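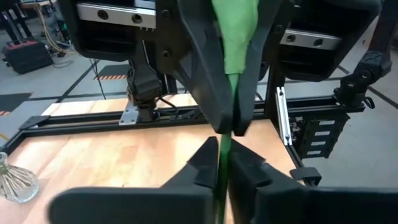 A green stem at Skondberg, up close.

I'd been meaning to get to the Skondberg open day for years, mostly for the plant sale, and in May I finally managed it. The nursery is just outside Vilville, up a lane so narrow that I had to reverse for a tractor (twice!), and by the time I'd parked in the field at half past ten the queue for bacon rolls was already past the gate.

Entry was £2, which also got you a cup of tea and a map. The map was hopeless. I spent a good while looking for the fern house and found the compost bays, which were steaming away nicely and frankly made me jealous. Mine at home never does anything but sulk.

The fern house, when I did find it, was lovely — cool, dim, dripping everywhere, with old brick paths and moss growing up the staging. They keep 52 kinds of fern in there, and a label told me the oldest came with the Sarkar collection, back when the walled garden was still growing veg for the big house. I could have stayed an hour but there was a school party behind me.

After that I joined the propagation talk in the potting shed. It was standing room only and I was stuck behind a very tall hat, but I picked up a few things. Cut just under a leaf joint, go easy on the watering, and don't keep tugging at your cuttings to see if they've rooted. Guilty!

The walled garden was the best of it for me. The pears along the south wall were trained as flat as wallpaper, and the sweet peas were just starting up their hazel sticks. There was a Joltel stand by the greenhouse selling watering timers, and I very nearly bought one before I remembered I still haven't fixed the outside tap.

Then the plant sale. More than 409 trays had been set out first thing, according to the board, and the good salvias had gone before I got there. I came home with a scented pelargonium, three leggy tomatoes and a fern I have nowhere to put. It's in the bathroom for now.

They open again in September for the apples. Bring cash and wear boots, the bottom field is a bog.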